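Salt for the Long Haul
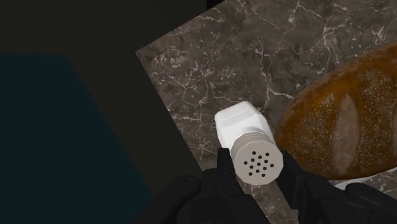
White salt shaker, with bread on the counter.

Jesus told his listeners they were the salt of the earth, and most of us have heard that verse so often we stop listening. In September our evening study will spend two sessions on it, along with Paul's line in Colossians about speech "seasoned with salt."

Olesia Nazarenko will lead. She taught the same material at the Waltach church last spring and has reworked the second session so more of it is discussion. The question she wants us to bring is a simple one: when did a kind word from another believer keep you from giving up?

We meet at 7:15 p.m. in the Banamville fellowship hall. Please read Matthew 5:1-16 before the first session and Colossians 4:2-6 before the second. Study sheets are on the table by the office door, and there are large-print copies underneath.

Child care is available for ages two and up if you call the office by noon that day. Park on the Khunthong Street side, as the back lot is being repaved.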